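Pleltley Plush Collectors' Club
Minutes of the meeting, 7 May 2020

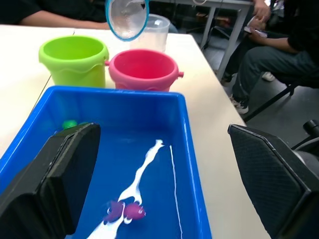

One member replied that the checklist should not go out before the Totska bear is confirmed. The list has now 248 entries, and 12 of them are without a release year. It was agreed to wait until October.

Swap table: Curka the fox was asked for by two members. Kuruc the owl stays with the club -- its tag is missing.

Membership fee remains 14 dollars. The next meeting will be announced by e-mail.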